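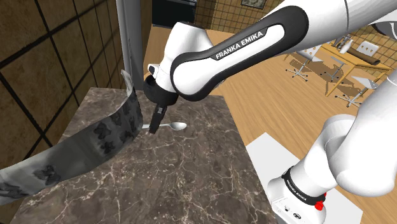
Ditska simulated kitchen cell

The Ditska cell is a simulated manipulation workspace built around one Franka Emika arm with a parallel gripper. It is maintained as part of the Vakance project and is used to prepare grasping routines for small items of cutlery before they are tried on hardware.

Layout

The robot base stands on a flat white panel beside a marble countertop, with the arm reaching across to the work area. The spoon is the standard test object. Its narrow handle leaves little room for error in the height of the fingers, and its reflective bowl is a known source of faulty depth readings. The surrounding room, with its wooden floor, tiled walls, table and office chairs, plays no part in the task.

Setting up

Setting up begins with the position of the base relative to the counter. The gripper is then brought to a hover pose above the spoon handle, with the fingers pointing down, and the offset between fingertips and marble is entered by hand. The default offset is 14 millimetres. A full check consists of 1,000 grasp attempts from varied starting poses.

Upkeep

The cell is checked again after every change to the physics settings. Version 2, released in February, replaced the original contact model, known as Ragnarsson, with one named Vitetti. Under the older model the spoon tended to slide along the counter when touched at the handle. The change made 1,885 stored trajectories unusable, and these were recorded afresh.

See also

Grasp planning
Robot calibration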